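4. Mounting the Clusar fan on a tiled surface

Read all of section 4 before you drill. The Clusar bathroom fan can be mounted on a wall or a ceiling. The steps are the same for both unless a note says otherwise.

4.1 Before you start

1. Switch off power to the bathroom at the breaker panel. Test the wires with a voltage tester.
2. Unpack the fan body, the duct collar, the mounting plate and the bag of screws. Keep the cover in its wrapping until step 9.
3. Hold the paper template against the tiles and line up its long edge with a grout line. On stone-look tile with a mottled pattern, pencil marks are hard to find again. Use masking tape and mark on the tape.
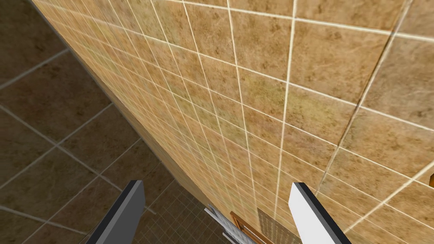
4.2 Drilling and fitting

4. Drill the pilot holes with a tile bit at low speed, hammer action off. Stay clear of the tile corners.

CAUTION: Wear eye protection. Tile chips are sharp, and when you drill overhead they fall toward your face.

5. Cut the main opening with a diamond hole saw. Stop every so often and let the saw cool.
6. Push in the wall plugs and screw the mounting plate to the surface. Tighten by hand. A power driver can crack the tile.
7. Slide the duct collar through the opening and clamp the duct to it. Leave at least 2 inches of slack.

NOTE: The fan must not be the only thing holding up the duct. Runs longer than 4 feet need their own hanger.

For a ceiling mount, have a second person hold the fan body while you start the screws. If the ceiling is tiled, check that the tiles are firmly bonded first. Tap each one near the opening with a knuckle, and re-fix any that sound hollow.
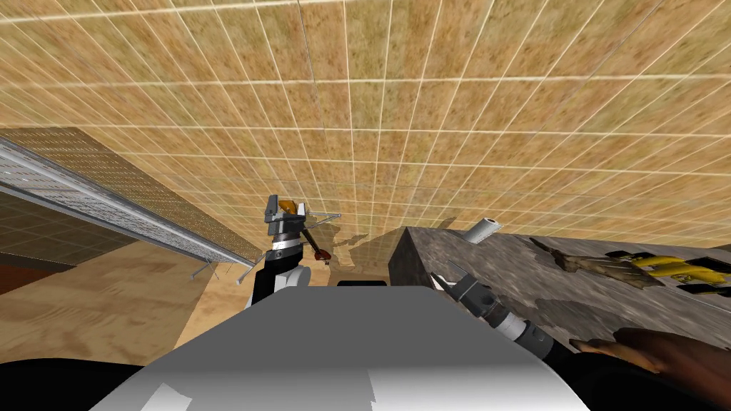
8. Connect the wires as shown on the label inside the terminal box. Brown goes to L, blue to N, green and yellow to ground.
9. Snap on the cover, restore power and run the fan on both speeds.

Low speed is 300 rpm below high speed on all models. A light hum is normal. Rattling means the mounting plate is uneven, so switch off the power and go back to step 6.

Spare covers and collars can be ordered from the Sadstead parts desk. Quote the model number on the fan body.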